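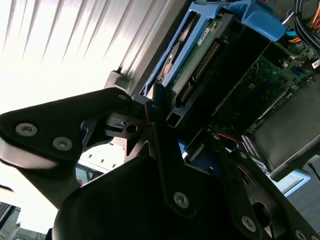
Gripper at an open desktop tower, hard drive in its blue caddy.

Drive Removal Cells: Purchasing and Planning FAQ
Updated 10 October 2024

These answers cover the questions we get most often from IT asset recovery shops that are planning a first robot cell for pulling hard drives out of used desktop computers. For a written quote, contact Rutilio Chávez in the Salem office.

What does a quote include?
The arm, controller, two-finger gripper, wrist camera, mounting plate, bench fixture, guarding, and first-year software license. It does not include the bench, network drops, electrical work, or freight. Those are listed separately on the planning sheet so that your facilities group can price them locally.

Can we use a bench we already own?
Usually. The top must be flat, rigid, and bolted to the floor or to a base frame. Rolling benches are not accepted, even with locked casters. Send us a drawing or a tape-measured sketch before you order.

Which computers can the cell handle?
Towers where the drive sits in a plastic caddy that can be gripped by a handle or a pair of side tabs. Drives held by screws need a powered driver, which is a separate line item. Laptops and all-in-ones are not supported.

Does the cell remove the side panel?
No. Panels come off at a manual station upstream. Budget labor for it. Sites that leave this out of the plan end up with an arm waiting on people.

What about cables?
Data and power connectors are the slowest part of the job. The standard package assumes that an operator unplugs them when the panel comes off. A cable routine is offered for a short list of chassis and is quoted after a sample test.

How do we get a sample test?
Ship three units of each chassis model to the Moltwood lab. Include caddies and drives. Wiped or dead drives are fine. The report lists grip points, cycle time, and any model we decline to support.

How much volume justifies a cell?
Work from your own numbers. One customer, Brarkach, planned on 288 towers per shift and bought a single cell with a second fixture. Divide your target by the cycle time in the test report, then take off time for changeovers and jams. If the result is close to the limit, price two cells.

How much floor space is needed?
Allow for the bench, an infeed cart, an outfeed cart, and a clear path to the controller door. The guarded area for the standard layout is 66 square feet. Carts are outside that figure.

Does room lighting matter?
Yes. Strong daylight behind the work can wash out the wrist camera view. Put blinds or film on your facilities list, or turn the bench so that the camera does not face the glass.

What are the recurring costs?
Software license, finger pads, and one service visit a year. Finger pads are a wear item and should go under consumables. Spare gripper screws come with the pad kit.

Can we lease?
Yes, on a term of three years, through Sotlow. The fixture and guarding can be rolled into the lease. Sample testing cannot.

When should we order for a November install?
That schedule is full. Usman Chaudhry keeps the install calendar and can confirm the next open slot once a purchase order is in hand.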